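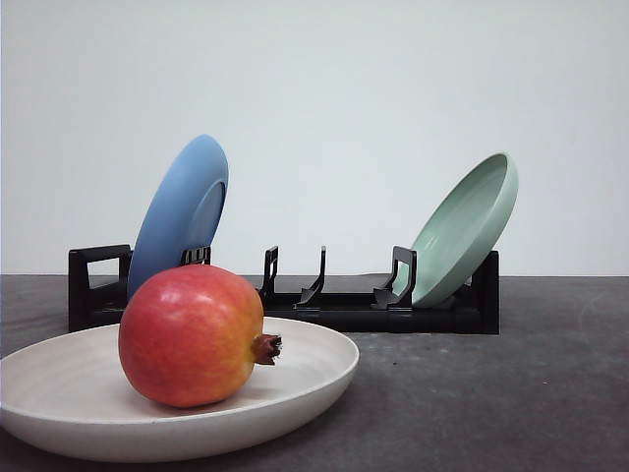

Odera Kitchen Table Set

README and data card, version 4

Maintained by Sunee Rungrueang, Odomwood

What is in this set

Odera is a set of short recordings of a kitchen table with ordinary things on it: plates, bowls, a dish rack, fruit, and a few small items that you find near a sink. The activity is always simple. A plate goes into the rack or comes out of it, a fruit goes into a dish or is moved to another one, or the table is put in order before the next round. There are 300 recordings in this version. The object list has 19 entries and the recordings are divided into 13 groups, one group for each arrangement of the table.

I wrote this card for people who want to work with the objects: to name them, to find them, to describe where they stand in relation to each other. If you only need the files, please go to the section "Files" and skip the rest.

The table and the background

The tabletop is gray and the wall behind it is white. We kept both of them plain on purpose. In an earlier collection we had a patterned tablecloth, and many labels from that time were wrong in the same way: small bowls were marked larger than they are, as the annotators followed the pattern of the cloth and missed the rim.

White and cream dishes are easy to see against this tabletop. Black objects are more difficult. The lower part of the dish rack is dark and its shadow is dark too, so the line between them needs patience. We ask annotators to mark the rack and to leave the shadow out.

The objects

Dish rack. One black rack, long and low, with upright dividers. The two ends are different from each other. One end has a frame with an open square window, like a handle, and the other end is a solid block. This is useful when you have to say which way the rack is turned. In the labels we call them "window end" and "block end". Please do not use "left end" and "right end" as names, because the rack was turned around in some groups and then the names become false.

The window is a part of the rack. When the wall is visible through it, the wall is still wall. In version 3 we had masks where the window was filled, and I have corrected all that I found.

Cream dish. A wide and shallow round dish in a cream or off-white color, with a low wall and a thick, rounded rim. This object gave us more discussion than all the others together. Half of the annotators called it a bowl and the other half called it a plate. Both are reasonable. From a low angle you see the wall and you think "bowl". When you look down on it, the base is broad and nearly flat, and you think "plate". The official name in the object list is "cream dish", and "bowl" and "plate" are both accepted in free text descriptions.

We do not give a material for the cream dish. Some descriptions said ceramic and others said bamboo fiber, and the pictures cannot settle this question. The material field is empty and it should stay empty.

Blue plate and pale green plate. These two belong to the rack in most groups. The pale green one causes mistakes when the light is weak, and then people write "white" or "gray". If you are not sure, look at a recording from the same group where the light is better.

Pomegranate. One round fruit with a mixed skin, coral red on one side and going through orange to yellow on another. Please do not write "red fruit" as the complete color. The short crown, with its small pointed lobes, is a good sign for orientation. We use it in the field "points to", which has the values left, right, front, back and up. The direction is always the direction in the picture and never the direction from the middle of the dish.

The other entries are in the object list with one line for each. They are mostly cups, spoons and a second group of fruit, and they did not make any difficulty worth writing here.

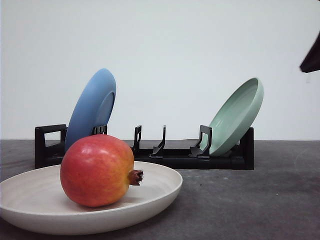
How we describe position

A large share of the text in this set says where something is. We agreed on a small number of words and tried to stay with them.

"In" is used when the object is surrounded by a rim, also when the rim is low. A fruit is in the cream dish. For the blue plate and the pale green plate we also write "in the rack", although a rack is open and does not have a real inside. An early version used "on the rack" for the same thing, and you will still find it in some free text. I left those sentences as they were. They are normal English as far as I can judge, and my American colleagues did not object.

"On" is used for the tabletop, and for a flat plate that lies down with something on it. For the cream dish both "in" and "on" exist in the free text, for the reason explained before. If you make an automatic check, it must accept the two.

"Behind" and "in front of" are used from the place of the camera. The rack is behind the cream dish when the dish is nearer to the viewer, and it does not matter if the far rim of the dish covers a piece of the rack. When one object hides a part of another, we write this separately in the field "hidden by". The value is the name of the nearer object. We do not try to write how much is hidden, since two annotators never gave the same answer.

"Next to" is permitted only when there is nothing standing between the two things. It sounds too strict, but before this rule almost every object was next to every other object.

An object that continues outside the picture gets the mark "partial". Please label only the part that is visible. Do not complete the circle of a dish, even when it is very easy to imagine where it would go.

Words for the activity

Every recording has one sentence for the activity. The verb comes from this short list:

put in
take out
move
turn
tidy

"Tidy" is for recordings where more than one object changes its place and there is no single target. We had "clean" in the list in the beginning, and I removed it. Clean suggests water and a sponge, and for this set the word was only confusing.

The sentence describes the complete recording. A single picture taken out from the recording does not always show the activity, so please do not test the sentence against one picture. A plate that stands in the rack may be there from the start, or it may have been placed a moment before. If you need labels for single pictures, use the position fields and leave the activity sentence aside.

Files

objects.csv: the list of objects, with name, accepted other names, color and material
groups.csv: one row for each arrangement, with the objects which belong to it
recordings.csv: the activity sentence, the group number and the name of the recording
positions.csv: the position fields, including "points to" and "hidden by"

All files are in UTF-8 with a comma as separator. Color is a text field and can contain more than one color, separated with a semicolon. An empty field means that we do not know. It does not mean "none". For "hidden by" we write the word none when nothing is in front of the object.

The files are kept on Unport. Checking was done with Flelico, and the rules we used for it are in the folder "checks". You do not need Flelico for reading the data.

Changes in this version

The windows in the end frame of the rack are open in all masks.
The name "white bowl" was replaced with "cream dish" in the object list.
The verb "clean" was removed.
Three duplicate rows were deleted from positions.csv.
The pomegranate has now a full color description in place of "red".

Known problems

The pale green plate has the color "gray" in a few free text descriptions of group 13. The object list is correct, so please trust the list.

The upright dividers of the rack are not labeled one by one. Somebody asked for this in October and I understand why it would be good, especially to say between which dividers a plate is standing. It is a lot of hand work and I have not started.

The edge of the cream dish and the gray of its own outer wall are close to each other in the lower light. The masks there can be too small by a few pixels.

Fruit appears in more recordings than cups and spoons. If you count mistakes for each object, please report them separately.

Reporting a mistake

Send the name of the recording, the name of the object and one sentence about what is wrong. A corrected row is welcome but not necessary. I read the reports myself and the corrections go into the next version, with a line in the list of changes. If your report is about a name, please look first in the column of accepted other names, as the word you prefer can be there already.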